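December, evening

Teleop on the bin cell all day. Started at 8:40 with the leader arm zeroed twice, the second time after joint four came up two degrees off. I wrote the offset into the startup file so the next person doesn't find it the hard way.

Target for the day was 84 demonstrations of pick from the front compartment, lift, carry over the divider, release in the rear. Got 84 recorded and kept 71 of them. The rejects were mostly mine. I still close the gripper too early when the approach is from the right, and by the time the follower catches up the fingers are on top of the object. Pranab drives slower than I do and his rejection rate is half mine. He rests his elbow on the table, so tomorrow I will try that.

Latency on the Hollis link held at 40 ms until lunch, then wandered. Restarted the Mikis logger and it settled. I don't trust that as a fix. The timestamps from the afternoon need to be checked against the joint log before anything is trained on them.

Changed the object set at 2:15. The cubes were teaching the policy nothing. Went to mixed shapes: long things, a bottle, one small boxy part that stands upright near the corner and is a nuisance to reach without touching the wall.
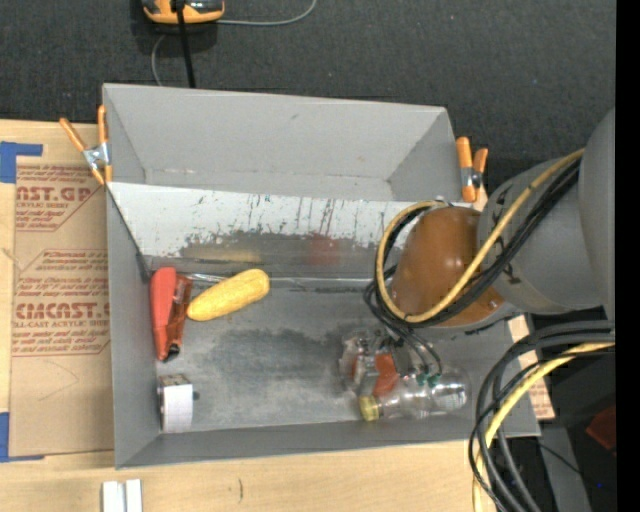
Gripper at the bottle neck, afternoon object set. Rear compartment still empty.

The bottle is the worst of them. Clear plastic on worn gray metal gives the cameras very little, and by hand I am mostly steering by the yellow cap. Best results came from closing on the neck, pausing a full second, then lifting straight up before any sideways motion. Pranab thinks the pause will show up in the policy as dithering. He may be right. We agreed to record 40 with the pause and 40 without, and keep the two sets in separate folders.

Cable slack is fine over the right half of the bin. Reaching the left wall I can feel the arm slow down, and I have started avoiding that side without meaning to. That is a bias in the data. Wrote a placement list for tomorrow so that we don't choose positions by mood.

The divider takes scuffs. Raised the carry height by 15 mm in my head, which means I will forget. Should be a soft limit on the leader.

Running total is 529 kept episodes. Sernex want the first Jeditz checkpoint before the break. I told them it depends on the timestamps.

Wrist sore. Bed by eleven. Ask Pranab where he put the spare foot pedal.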